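A day out at Pridgate, mostly spent looking at corn

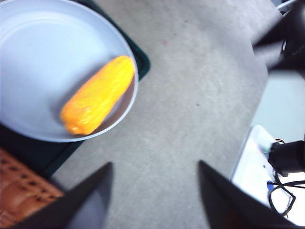

Radside Automation Club – Visits

The open day at the Pridgate lab was on 2nd November, and the coach from Pultbridge was full, largely on the strength of the word "robots" and the promise of lunch. Lunch was soup.

Our guide was Glenys Prosser, who runs the project they call Rainer. I had hoped for something that walked. Rainer is a way of teaching an arm to pick things up from the pictures taken at its own wrist, and the thing being picked up, for most of the morning, was a corn cob. It looked like a toy one to me, bright yellow-orange, lying on a pale plate on a dark green tray. There was a woven basket by the tray too, and cables to one side in the sort of tangle I have at home.

The method is easy enough to follow, even before coffee. A person steers the arm through the job 250 times, and the computer keeps what the wrist camera saw along with how the hand moved. It then learns to guess the next bit of movement from the view it has now. No one writes down where the plate is. If the plate has been nudged, the arm is meant to cope.

The clever part is what they do with the failures. When the arm starts to go wrong, a person takes over, puts it right, and only that short stretch goes back into the training. Glenys said 10 of these rescues had done more good than another whole afternoon of perfect runs, which she admitted was annoying, as they had already done the afternoon.

She put the results on the wall: over 640 test tries, split between the plain method and the one with rescues. The second did better, most of all when the cob lay at an angle. Blurred views still upset both of them. I asked whether it would work with a real cob and was told that real cobs go off.

We were each allowed five minutes at the controls. I have driven a forklift for a living and still missed the plate. My attempt was saved, I'm told, under failures, so I have contributed to science.

Parking is behind the main building and the sign for it faces the wrong way. Bring a jumper, as the lab is kept cool. The next visit is to the Pultbridge sorting depot and names should go on the list by the end of November.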